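Móveis e Madeira > Acabamento e conservação

Mesa de madeira clara a manchar à volta do lava-loiça, óleo ou verniz?

Boa tarde. Comprei em agosto uma bancada e uma mesa da linha Hebden, em madeira clara maciça, e vieram as duas sem acabamento. O vendedor da Jarnumwood disse que podia aplicar óleo ou verniz, conforme a preferência, e não adiantou mais nada. Na altura dei duas demãos de óleo mineral, do que se vende para tábuas de cozinha, e fiquei por aí.

Agora a bancada tem uma zona escura, quase cinzenta, junto ao lava-loiça, e a mesa tem anéis brancos onde se pousam as canecas. A mesa tem 203 cm de comprimento, portanto não é coisa que eu leve facilmente para a garagem. Queria saber:

- se dá para tirar as manchas sem lixar tudo
- se passo para verniz ou continuo com óleo
- se o verniz pega por cima do óleo mineral que já lá está

Há crianças em casa e a mesa serve para comer e para fazer trabalhos da escola. Obrigado.

mesa_por_acabar
Editado: a bancada é da mesma madeira, mas não tenho a certeza de que seja da mesma tábua ou do mesmo lote.

Respondido por plaina_curta
Resposta escolhida por quem perguntou

São dois problemas diferentes e convém tratá-los em separado.

Os anéis brancos da mesa são humidade presa à superfície. Em madeira só com óleo mineral saem quase sempre com pouco trabalho. Deixe a mesa sem nada em cima durante dois dias, num sítio arejado, e veja o que fica. O que restar sai com lã de aço 0000 e um pouco do mesmo óleo, sempre no sentido do veio. Não use palha de aço de cozinha, que é grossa e larga pó que depois enferruja.

A zona escura junto ao lava-loiça é outra história. Se for cinzento azulado, é provável que seja reação da madeira com ferro e água (uma lata, uma frigideira, a própria palha de aço). Se for preto com pontinhos, pode ser bolor. No primeiro caso usa-se ácido oxálico, que se vende em pó nas drogarias. Siga a dose do rótulo, use luvas e óculos, aplique com pincel na bancada toda de uma borda à outra e não só na mancha, senão fica com uma nódoa clara no lugar da escura. Passe depois por água, duas vezes, e deixe secar bem. Guarde o pó fora do alcance das crianças. No segundo caso, uma limpeza com vinagre e depois lixa.

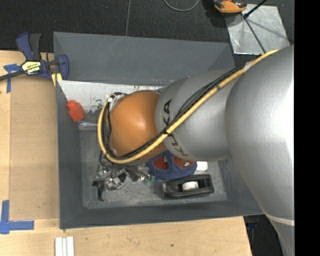
Quanto ao acabamento, o óleo mineral não seca. Fica na madeira, vai saindo com o uso e com o detergente, e é por isso que ao fim de umas semanas a água já entra. Serve para tábuas de cortar porque se renova a toda a hora. Para uma mesa de uso diário eu passaria para um óleo-cera duro, daqueles que curam. Tem a vantagem de se poder reparar só a zona estragada.

Verniz por cima de óleo mineral não pega como deve ser. Pode parecer bem no primeiro mês e depois começa a levantar nas arestas. Para envernizar tem de tirar o óleo: pano com aguarrás, trocando de pano várias vezes, esperar uma semana, lixar a 120 e depois a 180, limpar o pó e fazer um teste por baixo do tampo. O óleo-cera é menos exigente, mas também pede madeira limpa.

A ordem que eu seguiria na mesa:

1. Desengordurar com aguarrás e janelas abertas.
2. Esperar uma semana.
3. Lixar a 120, depois a 150. Para óleo-cera não passe disso, a madeira muito polida absorve pior.
4. Primeira demão fina, retirar o excesso ao fim de 15 minutos.
5. Segunda demão no dia seguinte.
6. Uso leve ao fim de três dias, água só depois de duas semanas.

Os panos com óleo que cura estendem-se abertos ao ar livre até secarem, ou ficam dentro de água. Amarrotados num balde podem pegar fogo sozinhos. Com o óleo mineral não há esse risco, mas com os outros há.

Respondido por casa_em_Dedine

Eu envernizei a minha e não me arrependo. Verniz de água, acetinado, três demãos. Já tem uns 40 meses e só tem um risco na ponta onde se corta o pão. Dá menos manutenção do que o óleo, passa-se um pano e está feito. Mas a minha nunca tinha levado óleo, isso é verdade.

Para a bancada ao pé da água não punha madeira, punha pedra.

Respondido por grao1000

Só lixar. Lixa 80 e resolve tudo.

Comentário de plaina_curta

A 80 deixa riscos que só se veem depois de aplicar o acabamento, e numa mesa desse tamanho vai passar o fim de semana a tirá-los. Se começar a 80 por causa de uma mancha funda, tem de passar por 100 e 120 antes de parar.

Comentário de mesa_por_acabar

Obrigado a todos. Os anéis saíram quase todos só com a lã de aço. A mancha da bancada é cinzento azulado, sem pontinhos, por isso vou comprar o ácido oxálico. Na loja de Deresham só tinham óleo-cera incolor e um com pigmento branco. Em madeira clara qual escurece menos?

Comentário de plaina_curta

O do pigmento branco. O incolor dá-lhe o tom de madeira molhada, que é mais amarelo. Passe um pano húmido por baixo do tampo e fica com uma ideia da cor. Se gostar, leve o incolor, que é mais fácil de retocar.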